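Open Day at the Adala Hall — Pictures from Our Visit

In May our evening class for warehouse and packing technicians was invited to the open day of Adala, a company which teaches robots to do small jobs with the hands. We are 14 people in the class and the bus was not full, so a few family members came with us too. I promised to put the pictures on the club page, together with what I wrote in my notebook. Please excuse my handwriting, some numbers I had to ask again by e-mail.

The hall is behind the old Hrubý furniture works, ten minutes on foot from the train station. You must ring at the second gate, not at the first. We were given a badge, a cup of tea and a short talk on safety, and then we went down to the floor where people work at the tables. Most of us expected to see big arms behind a fence. At this part of the hall the work is done by people, who hold the grippers in their own hands and move ordinary things with them. The movements are recorded, and later a robot is trained with them.
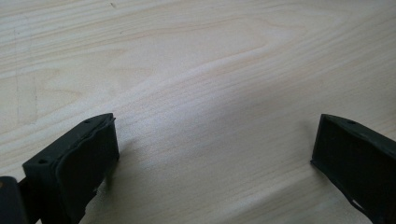 Our guide told us that one short task, from the start signal to the stop signal, is called an episode. On the morning of our visit they had already recorded 53 of them. The whole collection for this type of task had 3520 episodes at that time, and 1442 of them were made in the last month. I asked what happens with the bad ones. They are kept in a separate folder, and a person looks at them again before they are thrown away. Sometimes an episode which looks clumsy is still useful, for example when the operator loses his grip and then corrects it calmly.

After this the guests were allowed to try on a practice table near the entrance. It is harder than it looks! The hand wants to turn like it always does, but the gripper needs a straight way to the object and you have to think one step before. I needed four attempts to lift a plastic cup and put it down standing. A boy of nine years from our group did it the first time and was very proud. The operators said that new people squeeze too much, and that it takes two or three days until the wrist is relaxed.

The tables are cleared and arranged again many times in a shift. For each new arrangement there is a card which says what must be on the table, but the exact place is left to the operator. If everything always stands in the same place, the robot learns only this place. I liked this explanation very much, because with new workers in a warehouse we have the same problem.

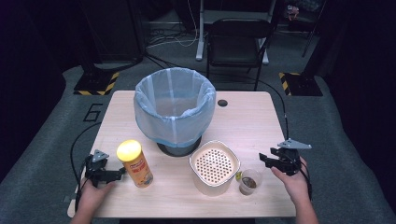 At the end there was half an hour for questions in the meeting room. Somebody wanted to know if the software is made in the house. It is only partly so: the planning of the shifts runs on a program called Clerkero, and the recordings are checked with their own tool, which they named Oninia. We saw it on the big screen. It plays the episode slowly and the reviewer marks the moment when the gripper closes and the moment when it opens. One reviewer can do 600 episodes in a week if the coffee machine works, so they told us.

There was also a more serious question, if this will take away jobs in packing. The answer was long and I could not write everything. What I noted is that they think first of sorting and clearing work, which many firms cannot find people for in the night shift. Not everybody in our group was satisfied with it, and we continued to discuss on the train — almost until the last station.

We thank Adala for the friendly reception and for the cake. The next open day is planned for October. Groups should write to them early, as they take only one group in the morning and one in the afternoon. Wear flat shoes and leave big bags at home, the lockers are small.

If you were with us and have more pictures, please send them to me in the original size and I will add them to this page.

Shared 11 times — 4 comments

Contact | © Evening Class Technicians' Club | Back to top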